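Cable swap shelf opens at the Okport tool library

The tool library on Niradwood Street has a new shelf, and it's all cords. Bring the ones you don't need, take the ones you do, no card required! I stopped in to see how the sorting was going. 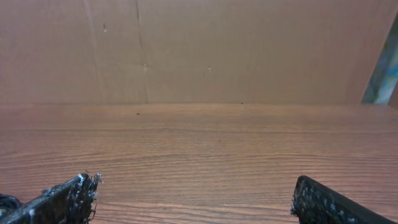

By Birdie Pettigrew
7 Oct 2020

I love a plain wood-grain table, and it's a good thing to sort on, since a black cord shows up nicely against it. Kelechi Nwosu got the idea in August, when she went looking for one printer cable and found a whole drawer of things she couldn't name (I have that drawer too, and I bet you do). She put up a sign, and by the end of the month there were 20 bags by the door.

The hard part is the thin black stuff. It loops over itself and grabs hold of everything near it, and if you pull on one end you only make it worse.

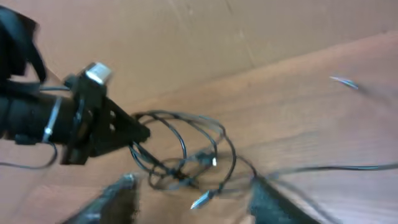

Kelechi's advice is to find a connector first and work back from there, slowly, with the heap spread out as wide as the table lets you. Suleiman Okonkwo starts from the thickest cable and lets the little ones fall off it. They've been arguing over this for weeks – very politely – and I tried both ways and got stuck both times.

Anything with cracked insulation or bare wire goes to recycling. The rest gets coiled, tied with a strip of cloth and put in one of 8 bins, sorted by the plug on the end.
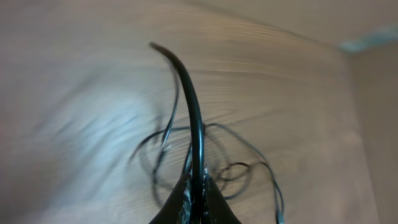 Thick cords shouldn't be wound too tight, Suleiman says, so those get big easy loops and a bin to themselves. Phone chargers go fastest, and there's a long list of people waiting on monitor cables, so please check your closets!

The shelf is open whenever the library is, from 3 to 7. Drop-offs go in the blue tub inside the front door – no batteries, please.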